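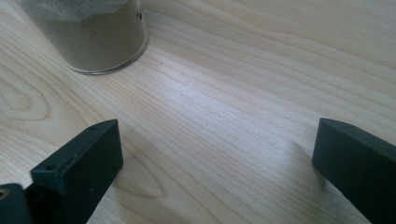
Trulholm Technical College
Robotics and Automation, second year project
Handling rules for demonstration recording with a hand-held gripper
Author: Clive Kershaw
Supervisor: Sandra Yeoman
Submitted 23/06/2019

1. Purpose

The project set out to write a short code of practice for recording manipulation tasks with a hand-held gripper fitted with a camera. The lab had a risk assessment for the fixed arm but nothing for the hand-held tool, and operators had been working from habit. Recordings made in March by different people could not be compared.

2. Scope

The rules cover table-top tasks with small containers, including clear ones filled with powder or grit. They do not cover liquids, glass under load, or any work inside the guarded cell.

3. Rules adopted

3.1 Before recording
Clear the table of everything that is not part of the task. Open the fingers fully and look for cracks at the screw holes. Wipe the lens. Check that both fingers show in the camera view and that bare table can be seen between them.

3.2 Approach
Start each recording with the fingers open and the container ahead of them, not touching. Hold still for 2 seconds, then move. Approach low and from the side. Do not pass the tool over an open container.

3.3 Grip
Close until the container is held and no further. If it slips, put it down, open the fingers and begin a new recording. Do not re-grip in mid-air.

3.4 Powders
Fine fill must be listed on the task sheet by name. A spill stops the session until the table and the fingers have been cleaned.

3.5 Lighting
Use diffuse light. A polished or pale table top gives a glare band which can hide the base of a clear container. Some glare is accepted if the rim can still be made out.

4. Trial

The draft was tried over 4 sessions with 2 operators, using the Warkodus task sheet. It originally held 14 rules. Several said the same thing and were merged. The rule on re-gripping was broken most often, usually near the end of a session.

5. Open points

The limit on closing force is left to the operator's judgement, as the tool has no force readout. Crabtree lab has asked for a version covering lidded jars. Rule 3.5 needs a measurable limit and should be reviewed before the Sermont bench is brought into use.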